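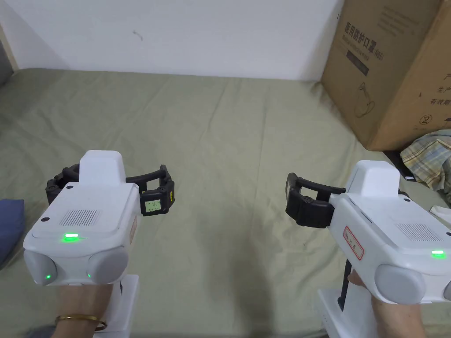 Ticket 1174 – Handgreiferpaar, linke Einheit verliert Öffnungsweite
Projekt: Kullthorpe, Wäsche falten
Status: in Beobachtung
Priorität: mittel

Fehlerbild
Die linke Einheit meldet nach längerem Betrieb eine zu kleine Öffnungsweite. Backen ganz offen, im Log steht trotzdem ein Wert wie bei halb geschlossen. Rechte Einheit ohne Befund. Erstmals aufgefallen bei Durchgang 263, danach unregelmäßig. Die Status-LED bleibt dabei grün, am Gerät selbst merkt man also nichts.

Donnerstag, 9:40
Beide Einheiten neu gestartet und Nullpunkt gesetzt. Fehler nach 125 Durchgängen wieder da.

Donnerstag, 11:15
Verdacht auf Firmware. Links und rechts gleicher Stand, trotzdem neu aufgespielt. Keine Änderung.

Donnerstag, 13:30
Backen links abgenommen. Im Gelenk saßen Flusen, vermutlich von den Baumwollteilen. Mit Pinsel und Druckluft gereinigt, Lüftungsschlitze gleich mit. Die Klemmschraube am Geber war lose – nachgezogen und mit Lack markiert. Nullpunkt danach neu gesetzt: erst ganz schließen, warten, dann ganz öffnen.

Testablauf nach der Reparatur
T-Shirt flach auf das Laken legen, von beiden Seiten greifen, anheben, ablegen. Zwischen den Griffen beide Einheiten einmal voll öffnen und den Wert im Log vergleichen.
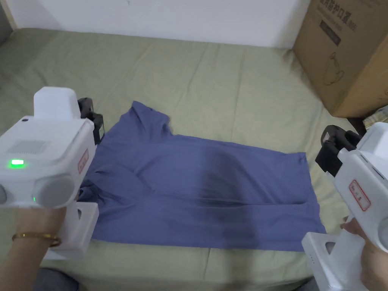 Beim Ansetzen am Kragen die Backen nicht in die Matratze drücken. Der Geber nimmt das als Last auf, und der Vergleich taugt dann nichts. Über 324 Griffe gefahren, links und rechts gleichauf.

Offen
– Ersatzschraube bei Porkel bestellt, Lieferung steht aus
– Reinigung der Gelenke in den Wochenplan aufnehmen
– Durchgänge ab 263 in der Auswertung sperren, bis der Versatz herausgerechnet ist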